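Section 4: Polishing strapped dress shoes

Read this before opening the Felodex kit. The wax does not come out of carpet, and Ruddock Shoe Care has stopped answering letters on the subject.

Before you start
Clear a table. Take off your watch. Put on clothes you already dislike.

1. Undo the strap and fold it back. Wax under a closed strap sets hard and stays there until February.
2. Brush off dry dirt with the stiff brush (part 605). The soft brush (part 151) is for step 6, however tempting it looks now.
3. Wipe the leather with a damp cloth and leave it for 2 hours. Go and do something else.
4. Work in a thin layer of wax, using small circles. Thin means thinner than that.
5. Fasten the strap again and turn the shoe on its side to check the edge of the sole.
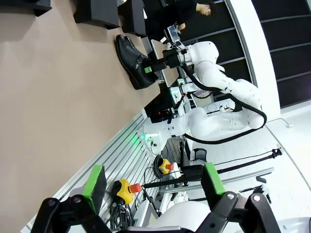 Fig. 4. Black leather shoe with strap, on its side for step 5.

6. Buff the toe with the soft brush. Our tester, Elsie Sutcliffe of Droltcombe, gives each toe 100 strokes. Most people quit well before that and their shoes look fine – just don't tell Elsie.

Note: The Jurnetlow cream in the small tin is for brown leather only. On black it leaves a haze that will need a second round of steps 2 to 4.

Caution: Do not speed up drying with a hair dryer, an oven or a car heater. All three have been tried.

For suede, go to Section 5 and lower your expectations.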